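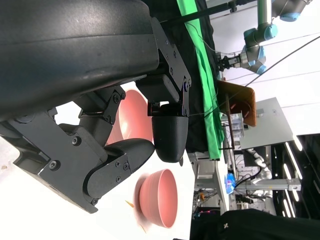
### 3.2 Nematode applications against fungus gnats

The greenhouse work was done at the Stelden site in September, in two bays planted with potted poinsettia. Both bays had a standing population of fungus gnats (*Bradysia* spp.) from the previous crop, and no insecticide was used in either bay during the trial. Pots were filled with Besto peat mix from a single delivery and watered by hand.

*Steinernema feltiae* was supplied by Cluvard as infective juveniles on an inert carrier. Packs were kept in a refrigerator until the morning of use, and a drop from each pack was checked under a dissecting microscope for live, moving juveniles. The suspension was applied as a soil drench in the early evening, when the bays were cooler and the light was low. Filters were taken out of the spray line beforehand so that the nematodes could pass freely, and the tank was stirred throughout. Control pots received the same volume of plain water.

Adult gnats were caught on yellow sticky cards placed just above the pot rims. Larvae were sampled with potato disks pressed into the surface of the mix and turned over two days later. Ekow Arthur read all the cards and disks without knowing which bay they had come from. 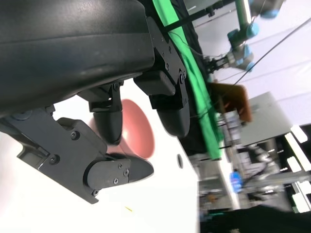

The cards caught 2186 adults over the trial, of which 1200 came from the control bay. The difference between bays was small at first. This was expected, as the nematodes attack larvae and have no direct effect on adults already flying. Larval counts on the disks fell sooner than the card counts and stayed lower in the treated bay until the last sampling. Counts for individual benches are plotted in Figure S5 of the supplement.

Dudás reported a larger drop in adults with the same species, but in that study the drench was repeated 11 days after the first. We applied it once. The mix in our treated bay also dried out on the south bench during the second week, and nematodes do not move well in dry peat. Pots on that bench were left in the analysis.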